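Section 4. Setting Up Your Pillarell Countertop Water Filter

Welcome back, and thank you for sticking with us through the unpacking section (we know there was a lot of cardboard!). The good news is that the fiddly part is behind you, and what's left is a pleasant little job that most people finish before their coffee goes cold.

Before you start, choose a level spot next to your sink, within reach of the short gray hose. You'll want to be able to lift the lid straight up without bumping a cabinet, so hold it over the base and try it now.

1. Wash your hands, then rinse the upper tank and the lower tank with cool water and a drop of dish soap. Rinse again until you can't smell the soap.

2. Take the cartridge out of its pouch and soak it in a bowl of cold water for 60 minutes. It will fizz a little at first, and that's just air leaving the carbon.

3. Press the rubber washer onto the neck of the cartridge with the flat side facing up.

CAUTION: Please don't use hot water at any point. It can warp the cartridge seat, and we can't replace a warped seat under warranty.

4. Push the neck through the hole in the upper tank and turn the wing nut by hand until it's snug. No pliers, please, however tempting they look in the drawer.
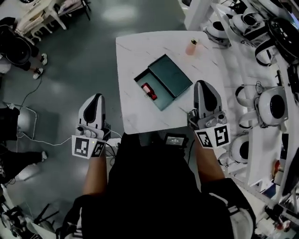 5. Set the upper tank on the lower tank and line up the two raised dots. You'll feel it settle into place.

6. Fill the upper tank to the line and let it drain through. Throw this first batch away, or give it to your houseplants, who won't mind the carbon dust one bit.

7. Repeat step 6 until the water runs clear. Two or three fills is usual.

Note: A new cartridge drips slowly for the first day or so. If it's still slow after that, take it out, soak it again, and scrub the outside gently with a soft brush.

Each cartridge is good for 500 gallons. If you have the Miltano model with the dial on the lid, set the dial to 500 now and turn it down as you go. When it reaches 100, it's a good time to order your next cartridge, part number 319.

Section last revised 17/07/2020 by Siriporn Kaewkla

Related items
Section 3: Unpacking and Checking the Parts
Section 5: Weekly Cleaning
Section 6: Leaks, Drips and Odd Tastes
Fitting the Lostar Faucet Adapter
Storing Your Filter Over the Winter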